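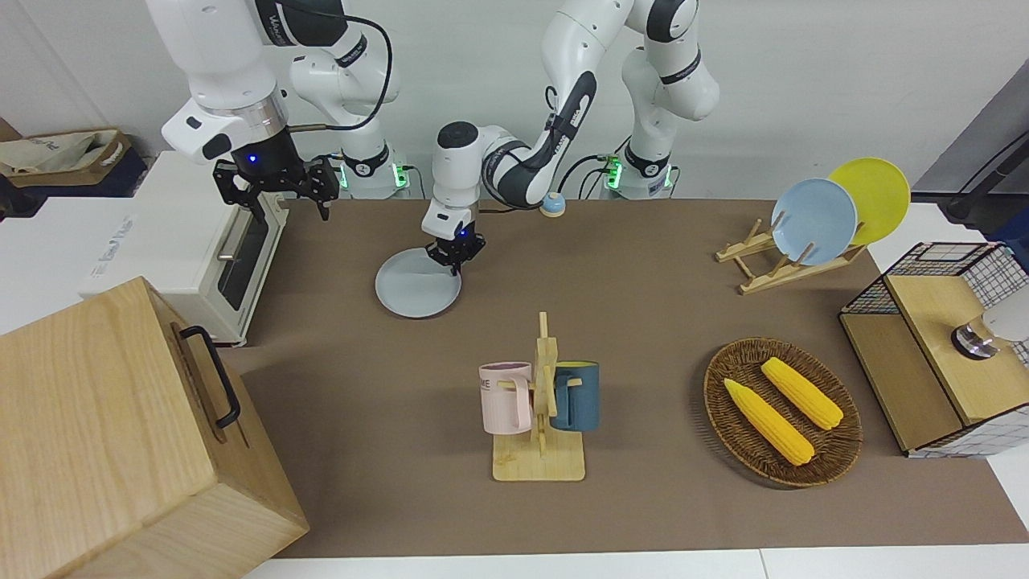

Orard cell, maintenance and set-up meeting
Minutes, August
Meeting opened 14.00. Minutes of the July meeting agreed with one correction: under item 2, "left base" should read "right base".

1. Naming of arms
Fault sheets still mix up left and right. Agreed that the robot's own left and right are used on all paperwork. Seen from the front of the table, the left arm is therefore the one on the dish rack side and the right arm the one on the toaster oven side. Old sheets will not be changed.

2. Cables
The cable on the right arm was pulling at the wrist when the arm reached fully forward. It has been re-tied with more slack in the loop. No new wear found on the outer cover. The left arm cables were moved in July and have given no trouble. Both to be looked at again after 40 hours of running.

3. Grippers
Left gripper: finger pads changed. The old pads had gone shiny and plates were turning in the grip. The Drorex pads are 3 mm thicker than the old ones, so the closed position had to be taught again. Right gripper: pads still within limits, no change. One spare set left in the drawer; a further set to be ordered from Nisik.

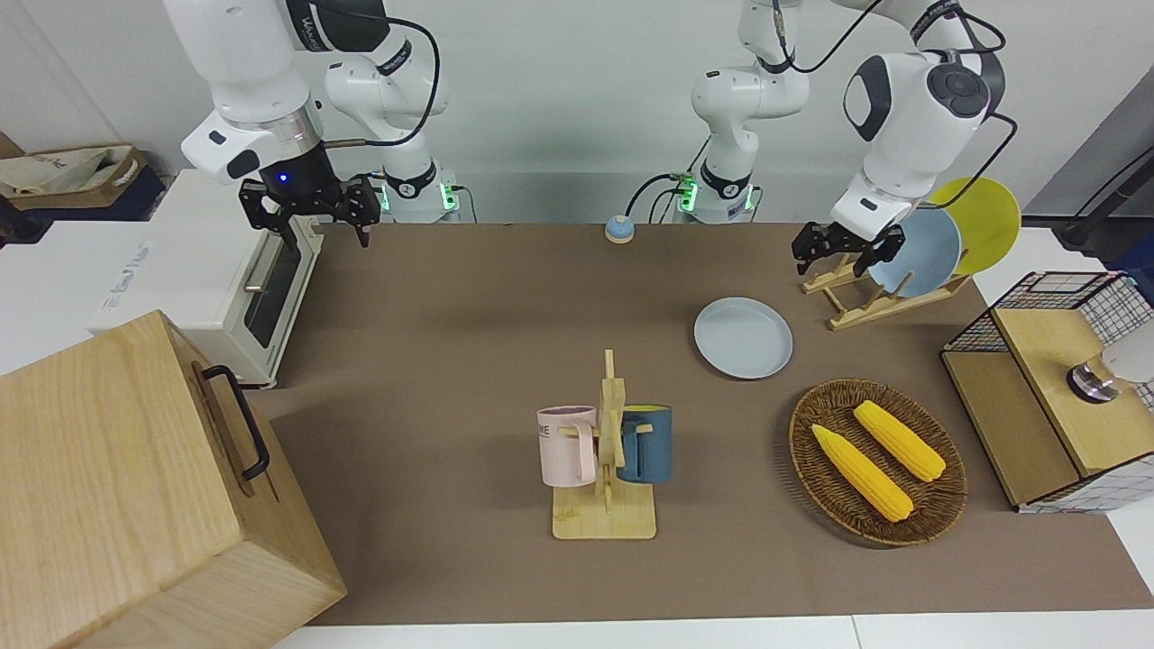 Item 4: left gripper in front of the plates in the rack, right gripper near the toaster oven.

4. Plate and rack positions
The approach to the rack was discussed at length. With the thicker pads the fingers come in lower on the front plate than before. Two ways of dealing with this were put forward:
(a) raise the approach point in the program;
(b) leave the program alone and pack up the rack.
Option (a) agreed. Option (b) would also alter the height for the rear plate, and the packing would have to be put back each time the rack was taken off for cleaning.
Speed on the final approach to stay at 30 per cent until the new point has been run through a full shift without a stop.
The outline of the rack foot is to be marked on the mat. The mug tree and basket do not need marks at present.

5. Mat
The mat creeps towards the front edge over a long run. Double-sided tape at the back corners was tried and did not hold. Clamps to be tried next, provided they stay clear of both bases.

6. Start-up checks
The Ristić check sheet has 7 steps. Step 5 (base lights) and step 6 (wrist lights) are to be done with both arms powered and standing still. Some sheets had been ticked before power-up; these are not valid and the checks must be repeated.

7. Actions
Teach new approach point, left arm: before next run.
Order pads: this month.
Mark rack position: at same time as teaching.
Source clamps for mat: open.
Reprint check sheet with arm names as item 1: open.

8. Any other business
The hex key set is missing the 3 mm key again. A replacement is to be kept in the cell drawer and signed for.

Meeting closed 14.40. Next meeting after the 40-hour cable check.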